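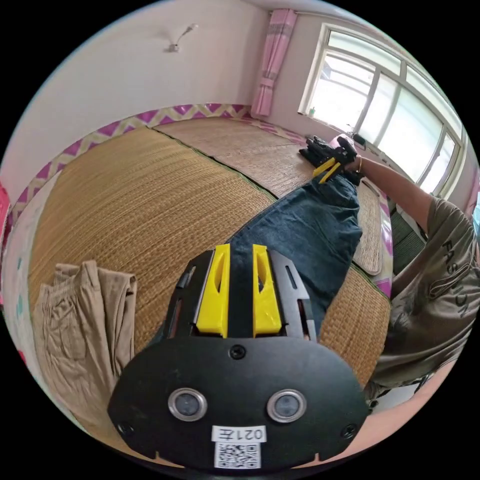

*Woven straw mats laid side by side.*

I've been putting off writing this one, mostly out of loyalty to the people who clean floors for a living in Hirnis. I like them, and I've let a good many of them into my house over the years (and made them coffee, and talked their ears off). But I do think the price of having a room cleaned ought to be a thing you can find out before anyone carries a hose through your front door, and I'd like to make a little case for it.

What set me off was a phone call back in February. I had the living room rug to think about, plus the hallway, and I called Tarkico, whose flyer had been on my refrigerator all winter. The flyer said $68 for 3 rooms. Well, that sounded wonderful! I asked whether the hallway counted as a room and was told it might. I asked whether moving the couch was included, and that depended on the couch. Stains were extra, but which stains, they couldn't say until they saw them. By the end of the call I had no idea what I'd be paying, and I'm fairly sure the young man on the other end didn't either, though he was as polite as could be about it.

Now, I do understand the trouble. A rug that's had a dog on it for years is a bigger job than one in a guest room, and wool wants gentler handling than nylon. If I cleaned floors all day I wouldn't want to be held to a number I gave over the phone to a person I'd never met. That's fair. What bothers me is the small number printed in very large type, the one that gets you to call in the first place. If hardly any house in town can be cleaned for that price, then I don't think it should be on the flyer.
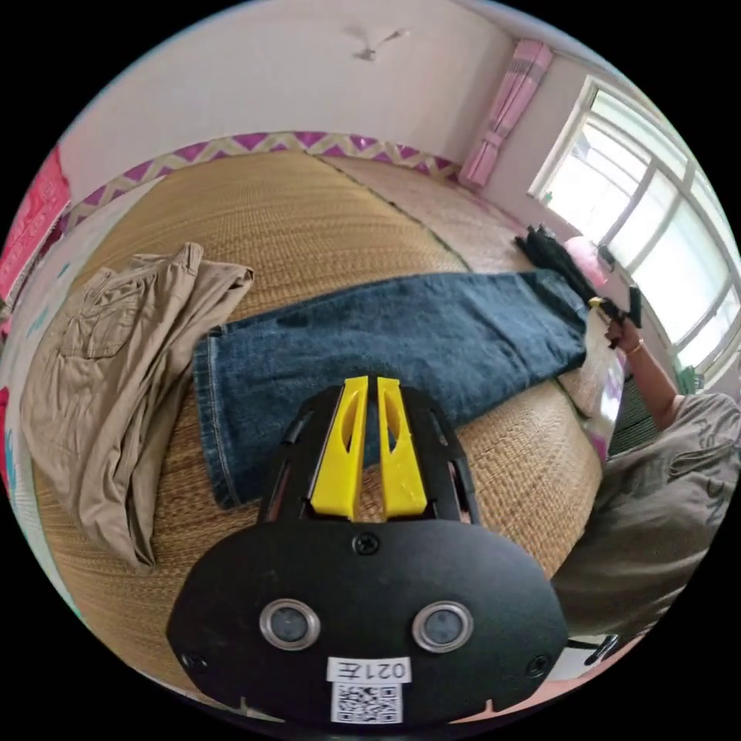 A reader wrote in after I grumbled about this the last time, to say that customers bring it on themselves: we always pick the lowest number on the page, and any cleaner who prints the true one will sit by a quiet phone all spring. I've thought about that letter quite a bit, and there's something in it. I have picked the lowest number myself, more often than I'd like to admit. Still, I'd say the way out is for the cleaners to print a range. Tell me what a plain, lightly used room costs and what a bad one costs, and I can usually tell which of those I'm living in.

Ditau does something like this already, to their credit. Their price sheet takes up both sides of the page and it isn't pretty, but stairs are on there, and pet treatment, and furniture moving by the piece. They ended up costing me more than Tarkico's flyer promised, and I paid it cheerfully, and I'd call them again. The lady at Işık, where I bought the rug, told me to ask any cleaner 2 things before booking: what they'll put on the fibers and how long until I can walk on it. Ditau answered both over the phone without having to go and find somebody.

I'd add one more question of my own, about coming back. Spots have a way of rising again after a few days, when whatever was down in the backing works its way up – coffee is terrible for this – and you want to know ahead of time whether a second visit costs you anything. Get it in writing if you can. An email is plenty. 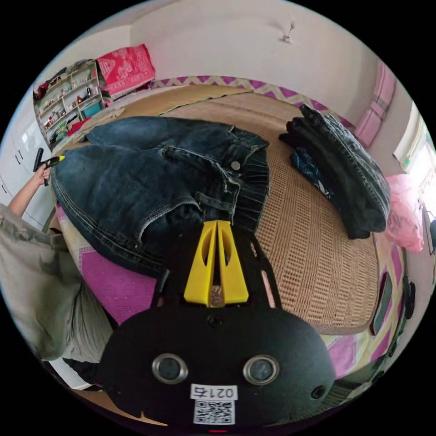
*Dark blue jeans spread out on the bed.*

And if you're the one with the van and the hoses, please don't take any of this as scolding. Most of us would be glad to pay you properly. We'd just like to hear the number while we're still in the kitchen with the phone in our hand, and have it be the same number, give or take a stain, when you're rolling up the cord.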